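Section 4: Your First Two-Arm Practice Run

By now your team has both arms powered up and talking to the Piras control program. Well done, because the fun part starts now! This section takes you through setting the table and lining up a gripper for the box and cube task in the Losar club challenge. Set aside a whole session for it and take turns at the keyboard.

Setting the table

1. Pull the brown covering as flat as you can and clamp it along the edges. A few small ripples are fine.

2. Stand the wooden box on the covering with its handle facing the left side of the table as you look at it.

3. Put the yellow cube to the left of the box, with plenty of clear space all round it.

4. Check that no cable lies between the cube and the box.

Note: "Left arm" and "right arm" always mean the robot's own left and right. If you are facing the robot, they are swapped. Every new team gets this wrong once, so say it out loud before each move! 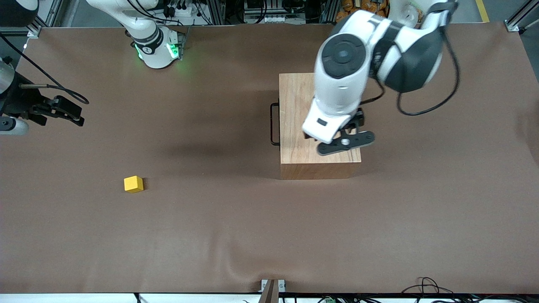 Figure 4.1 Left gripper open over the box, cube on the open covering

Lining up the left gripper

5. Open the program and load the file called Skutex start. Set the speed to 100 and leave it there for your first ten runs.

6. Bring the left arm over the right half of the box and stop just above the top. Keep the fingers open.

7. Crouch down and look along the table from the side. You want a gap you can see light through.

8. Save the position in slot 512. Elisa Morelli's team filled theirs with spares in June and were very glad of them later.

CAUTION: Keep hands, sleeves and hair away from the table while either arm is live. One person stays by the stop button and does nothing else.

CAUTION: Watch the loose loops of cable when an arm turns. If one pulls tight, stop and bring the arm back the way it came.

9. Run the saved move three times. If the gripper comes back to the same spot each time, you are ready for Section 5, where the right arm goes after the cube!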